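Pantry > Storage > Dry Snacks

How to Store Opened and Unopened Snacks So They Stay Crisp

Crackers, rice snacks and cookies go soft when they take in moisture from the air. A container with a tight lid slows this down a lot. You do not need special equipment, and one shelf in a cool cupboard is enough for most households.

What you need

A metal tin or a glass jar with a close-fitting lid
Paper towels
Masking tape and a pen
A few clothespins or bag clips

1. Wash the container in warm soapy water and dry it with a towel. Leave it open overnight. Tins hold water in the rolled seam at the base, and it takes longer to dry than you would expect.

2. Test the lid. Put a strip of paper across the rim, close the lid and pull. If the paper slides out easily, keep that tin for sealed packets only.

3. Line the bottom with one folded paper towel. Change it when you refill the tin.

4. Sort by smell. Anything with garlic, curry or dried fish goes in its own container. Plain crackers pick up strong smells within 3 days, even through a thin wrapper.

5. Write the earliest date on a piece of tape and stick it to the lid. Put the oldest packets on top.

6. For opened bags, press the air out, fold the top over twice and clip it. Loose cookies can go straight into a jar. A 300 gram bag of small crackers fits a medium jar with a little room left over.

Where to keep it

Choose a cupboard away from the stove, the dishwasher and any outside wall that gets damp in January. Chocolate-coated snacks should stay below 25 degrees Celsius, or the coating turns pale and streaky.

If crackers have already gone soft, spread them on a baking sheet and heat them in a low oven for up to 13 minutes. Let them cool fully before you close the lid.
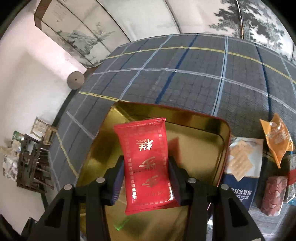
Nuts are a separate matter. Their oils turn stale at room temperature, so keep them in the refrigerator in a sealed jar and take out what you need for the week.

Related
How to Clean a Rusty Cookie Tin
Storing Flour and Rice in Summer
Removing Labels From Glass Jars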